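Search this guide Enter keyword Go

Setting Up a Novel Study in Divside
By Ekua Boateng, August
2 min read

Section 2: Tagging themes

Open the novel from your shelf before you begin. The steps use Osten, a long novel of 381 pages, but they apply to any title.

1. Select New Study and type the title and author.
2. Under Themes, add one word for each idea you plan to follow, such as fate, guilt or marriage.
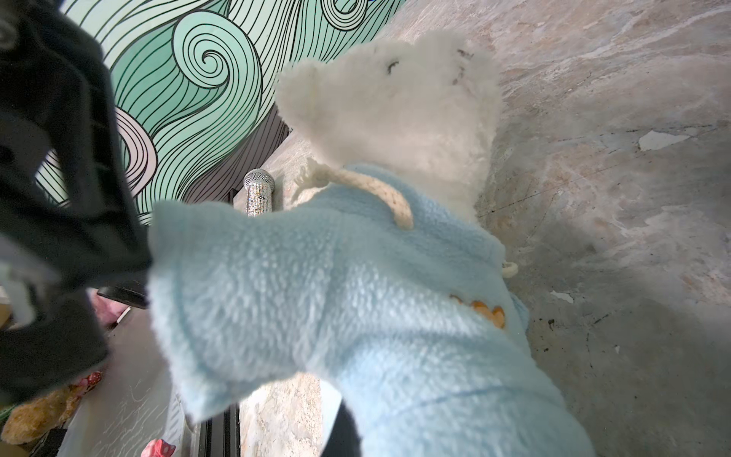 Plush toy in a light blue sweater.

3. Highlight a passage and choose a theme. A passage can carry two themes.

Note: Tags longer than 70 characters are shortened in the margin.

4. Add a comment saying who is speaking. A narrator's opinion and a character's opinion are filed separately.
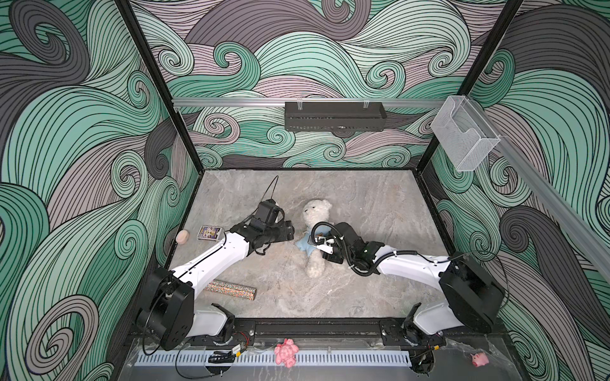 5. Open Compare to see where each theme appears by chapter. Gaps are normal in the early chapters, where the author is still introducing the family.

Caution: Deleting a theme also deletes its comments. Export first.
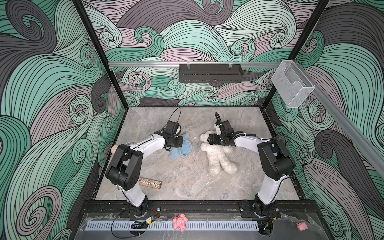 6. Choose Export and pick Essay Notes. Quotations come out in page order with the comments underneath. Studies with over 200 passages are split into parts.

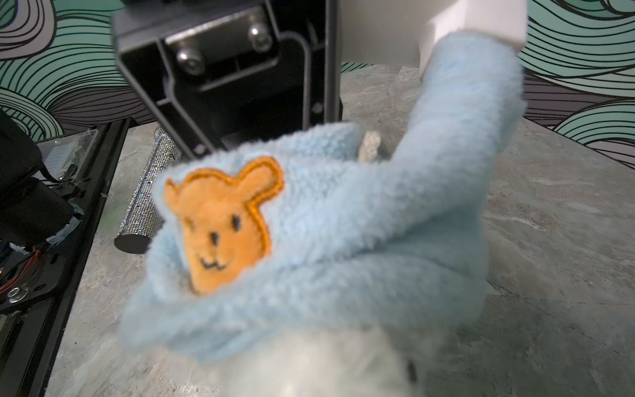 Can I change a theme's name after tagging?
Open Themes, select the name and type the new one. Tagged passages update the next time the study is opened.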